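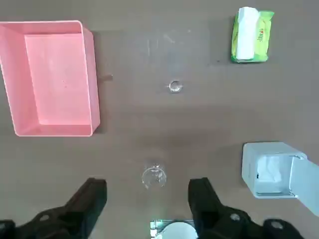 Boonmee Chaimongkol asked, under the June version of these instructions, whether the wipe-down could be done first and the cups moved afterward, since it would save carrying them twice. On a small side table, yes. On a long brown top it leaves rings and missed strips where the cups stood, so the order below keeps the wiping near the end.

Clearing and wiping a shared table

The method covers a table with a few light items on it: clear cups, one open pink container, one small white box with a flip-up lid, and a soft pack in green wrapping. It uses no tools apart from a cloth and a small bowl of water. The Skornton and Vulholm rooms follow the same order.

Before you start

Check the inside of each cup. A cup with liquid in the bottom goes to the sink before anything else is touched. Clear cups are easy to miss against a matte brown surface, particularly the short one, so locate both before reaching across the table.

Decide where the pink container will go. It stays on the table for most of the job and receives the small items, so it should sit toward one end with its long side parallel to an edge.

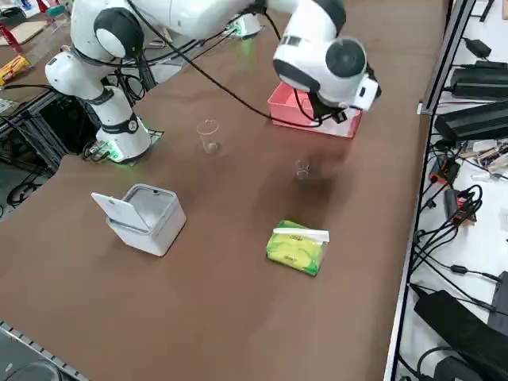 Cups, lidded box, green pack and pink container on the table.

Smudges show best from a low angle. Bend down until the light crosses the top and note where the dark or hazy patches are. Scuffs in the board itself will not wipe off. Run a fingertip over a mark: residue drags slightly, a scuff usually feels flat.

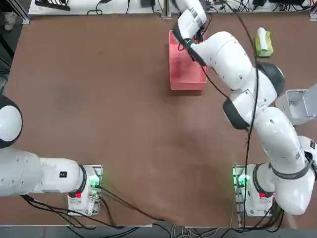
Valdebenito Room Care Notes
Posted by the Varavari desk, 2025-12-24

Sorting the items

1. Empty the cups and rinse them. Stand them upside down on a folded cloth away from the table. Do not stack the short cup inside the tall one; it can wedge.

2. Wipe the floor of the pink container with a damp cloth and let it dry. Specks collect in the middle and in the angle where the floor meets the walls.

3. Put the green pack in the container, opening side up. Press any sheet that sticks out back under the flap first. A sheet left out dries at the exposed end.

4. Look inside the white box and take out anything that does not belong there. Wipe the inner rim and the underside of the lid, then close the lid with one finger at the front edge. Pushing from the side strains the hinge.

5. Place the closed box in the container beside the pack if there is room. If the walls have to flex to take it, leave it out and carry it separately.
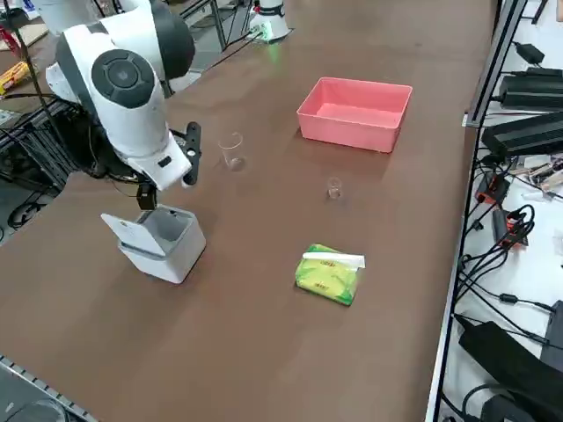

Wiping the surface

6. Lift the container off. Pick it up by two opposite walls, low down, and set it on a chair.

7. Wring out the cloth until it no longer drips. Start at the far edge and work toward you in straight, overlapping strokes. Circular wiping spreads a smudge and leaves streaks on a matte finish.

8. Go back to the patches noted earlier. Hold the damp cloth on each one for 7 seconds, then wipe along the length of the table. Repeat once. Stop after the second pass even if a shadow remains, and look again when the board is dry.

9. Dry with a second cloth, including the near edge, where water tends to collect.

Putting things back

Return the container first, then the cups, right side up and well apart. The white box goes last, lid closed, within reach of a seated person. The green pack can stay in the container between uses.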